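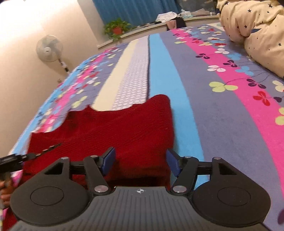
*Rotes Strickteil auf dem Bett, noch nicht zusammengelegt.*

## Strick falten, ohne dass er es übel nimmt

Strickpullover gehören nicht auf den Bügel. Das weiß jeder, und trotzdem hängen in meinem Schrank noch zwei, deren Schultern inzwischen Hörner tragen. Die trage ich zur Gartenarbeit — die Schnecken beschweren sich nicht.

Gefaltet wird bei mir auf dem Bett. Der Tisch wäre glatter, aber auf dem Tisch liegt immer schon etwas. Die Matratze gibt nach, man muss das Teil also etwas öfter glattstreichen.

**So geht es:**

1. Mit der Vorderseite nach unten hinlegen und von der Mitte nach außen streichen. Nicht ziehen, Rippstrick merkt sich das.
2. Buckel und umgeschlagene Stellen auflösen, auch die am Saum. Was jetzt krumm liegt, liegt im Februar immer noch krumm.
3. Eine Seite zur Mitte klappen, den Ärmel gerade nach unten legen. Andere Seite genauso.
4. Von unten in Dritteln hochschlagen. Wer rollt, darf rollen, aber bitte locker.

**Vor dem Wegräumen**

Getragenes lüftet eine Nacht über der Stuhllehne. Eine Nacht, nicht die Woche, die bei uns üblich ist. Knötchen nehme ich mit dem Fusselrasierer von Drakos ab, Stoff flach auf der Hand, kaum Druck. Mit zu viel Druck hat man ein Loch, ich habe das für Sie ausprobiert.

**Stapeln**

Schwere Teile nach unten, dünne nach oben. Mein Schrankfach ist 76 cm breit, da passen zwei Stapel nebeneinander und ein dritter, der nach links kippt. Kräftiges Rot kommt bei mir nicht direkt auf Creme, solange es noch keine Wäsche hinter sich hat.

**Motten**

Zedernholz riecht nett und verliert den Duft mit der Zeit. Kurz anschleifen hilft. Die Lavendelsäckchen von Aveck habe ich zwei Winter lang benutzt, die Motten offenbar auch. Seitdem wandert Wolle nur noch gewaschen und gut getrocknet in Baumwollbeutel mit Zugband.

Bettwäsche falten: kommt, sobald ich das Spannbettlaken besiegt habe.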